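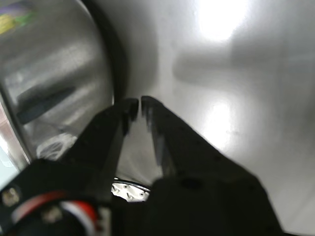 步行化改造能不能带旺沿街生意，文献里的答案大多是“能”。这一讲要做的是把这个“能”字拆开看。一条街封了车，过了几个月营业额上去了，两件事挨得很近，读报告的人很容易当它们已经接上。可以看图中那两个黑色指尖，几乎碰到一起，中间还是留着一道窄缝，因果和先后之间差的就是这么一道。本讲假定各位已经读过上一讲关于临街界面的材料，术语不再重复。

一、案例：Furness 的 Pop 街道试验

Furness 老城主街在试验期间禁止机动车通行，路面放了座椅和花箱，路口设了可移动的隔离墩。项目叫 Pop，由镇里出面，人流计数交给 Onum，评估报告由 Zirneo 撰写。报告摘要有一句话后来被反复引用：步行化使主街恢复活力。请注意“使”字和“恢复”两字，前者需要对照组，后者需要知道从前是什么样子。报告正文两样都没有给足。

人流数据来自街口的一台计数设备，单日最高3,567人次。这个数字没有错，问题在于它回答的是什么。计数设备记录的是通过次数，一个人买咖啡走过去，再走回停车场，就是两次。街面禁车之后，原先贴着店面走的人散到路中间，也更容易掉头、折返，通过次数会增加，人却未必多了。报告里“人流”“访客”“顾客”三个词混着用，同学写作业时请不要学。

另外，最高值那天镇上有集市。报告在附录脚注里提到了，正文没有提。

二、营业额从哪里来

Zirneo 向主街商户发了营业额调查，回收17家。沿街铺面共有多少，报告没有写，所以我们连回收率都算不出来。愿意填表的店多半是支持项目的店，已经关门的店不会填表，这两点叠在一起，方向是一致的，都会把结果往好处推。

即使这17家的数字全部可靠，还要问钱是从哪里来的。一般有几种可能：本镇居民多花了；外地人来得多了；隔壁街的客人挪过来了。第三种情况在小镇最常见，对主街商户当然是好消息，对全镇则没有多出什么。评估只看主街，就永远看不见平行的那条街。课上讨论时有人认为这样要求过苛，小镇没有经费做全域调查。经费有限是事实，那么结论也应当相应地写小一点。
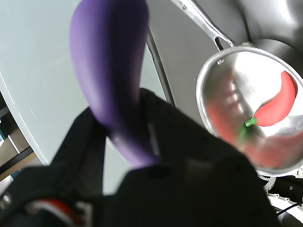
有读过初稿的人来信反驳，认为我这样讲会让地方上什么都不敢做：试验本来就便宜，花箱搬走就恢复原状，何必拿学术论文的标准去卡它？信里还说，商户最怕的是没有停车位，既然试验期间没有出现大面积抗议，这本身就是证据。

前半段我同意一部分。可逆的试验，决策门槛可以低，先做后看没有什么不好。但门槛低的是“要不要试”，报告已经拿去论证永久改造了，那是另一笔钱，挖开的路面也搬不走。后半段我不同意。没有抗议可能说明大家满意，可能说明大家不知道找谁，也可能说明大家等着试验到期。沉默很难当数据用。

三、问卷里的措辞

项目组回收了近1,000份街头问卷，结果是绝大多数受访者“支持更宜人的主街”。谁会反对宜人？题干没有提到停车位减少，没有提到公交站外移，也没有提到送货时间受限。把代价从题目里拿掉，支持率自然好看。

还有取样地点。问卷是在步行化路段上做的，不再来的人碰不到调查员。要了解为什么有人不来，得去他们现在去的地方问，例如镇外的超市，或者干脆做入户抽样。报告对此只有一句“样本具有广泛代表性”，没有给出年龄、住址和出行方式的分布。

我对步行街本身没有成见，自己也愿意在没有车的街上喝咖啡。喜欢一条街和证明它带来了多少生意，要分开写。

四、比较基准

试验期与上年同期比较，看起来规矩，其实上年同期主街有一段在修下水管，报告的背景一章自己写了。拿围挡底下的街作基准，怎么比都会上涨。较稳妥的做法是往前多取几年，剔除施工时段，再找一个规模相近、没有做试验的镇作对照。天气也应当列出，11月的雨天和晴天，街上差别很大。

租金一项，报告完全没有谈。如果生意真的变好，下一轮续约时租金多半会跟上来，最后留住收益的可能是房东。老店能不能撑到那时候，要等续约期过后再看，试验周期太短，回答不了。

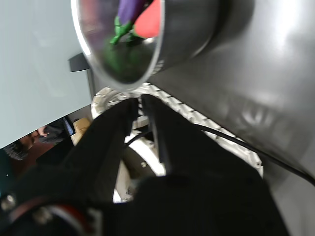

五、作业

任选一份公开的步行化或街道改造评估报告（Zirneo 的这份除外），完成以下各项，合计不超过3页：

1. 抄出摘要里所有带因果意味的动词，逐个注明正文哪一张表支持它。找不到的，写“无”。

2. 说明人流数据的采集方式，判断它测的是人次还是人数，设备位置会造成哪一类重复。

3. 找出比较基准，并查一查基准期内有没有施工、节庆或其他干扰。

4. 用报告已有的数据重写一段结论，只写数据撑得住的话。写出来很短没有关系，不因字数扣分。

请在封面注明报告名称和获取途径，表格可以截取原件，但须标页码。引用新闻稿代替报告原文的，退回重写。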